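Robots at Daldale: Your Questions, Our Answers
Updated August 7, 2023

We started using robots in our housekeeping and supply rounds in February, and the questions haven't stopped since. Great! Keep them coming. These are the ones we hear most from people at the Korkmont and Marchal buildings, plus a few from new hires who walked in on their first day and met a machine in the hallway.

Is my job going away?
No. No position has been cut because of the robots, and the agreement signed before they arrived says none will be through the end of the program. What does change is how your shift is divided up. If you used to spend the first part of it picking things up off corridor floors, you will probably spend it on guest rooms, repairs or the front desk instead. We had 64 people on the floor teams when this began and we have 64 now.

What do they do all day?
Mostly floor pickup, small deliveries and checking that corridors are clear. They don't make beds (we get asked this every week!), they don't clean bathrooms, and they don't carry anything hot. The list is short and we like it short.

What is Mumum?
Mumum is the scheduling program on the tablets. You tell it what needs doing and where, and it decides which robot goes. It also keeps the practice runs, which are computer simulations where a new task gets tried before anyone lets a real machine near it. We have 367 of those saved now and they are so much fun to watch. Ask your shift lead to open a few for you.

Why practice on a computer first?
Corridors are harder than they look. The robot has to work out what is on the floor, what belongs there, and how to reach it with walls close on both sides. In the simulated corridor below, a robot with its two grippers up faces a green-tiled stretch with a few small things lying or standing on it. Should the bumpy green one be picked up or left where it is? Those are the calls your team gets to help make, and it's the part people enjoy most.

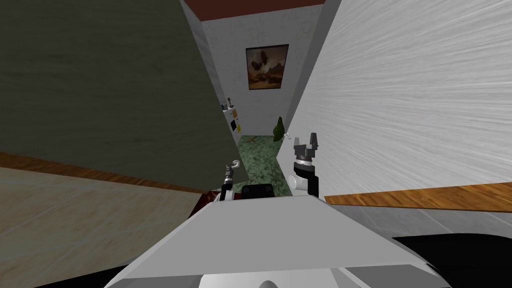
I was sure I'd hate the practice sessions, and now I argue with the screen, one reader wrote to us from Marchal. She wants to know why the robots still ask before moving anything they can't identify, when she could decide in a second.

They ask because we set them up that way. If the robot isn't sure, it stops and sends a message to the nearest tablet, and one of you answers. Your answer is saved, so the next shift shouldn't get the same question about the same thing. (It still happens. Please report it when it does.)

Do I have to take the training?
Everyone who shares a floor with a robot takes the basic course. It's 133 minutes, paid, with a break. The advanced course is optional and goes into Mumum in more depth.

Can I stop a robot?
Yes, any time, and you don't need permission. Press the stop button or hit Pause on the tablet. You will never be written up for stopping one.

Does it track how fast I work?
No. Mumum logs the robots' tasks and your answers to their questions. It doesn't time you.

Who do I tell if something isn't working?
Use the Report tab on the tablet, or leave a note in the binder at the supply desk. We read both, and reports are answered within 3 working days.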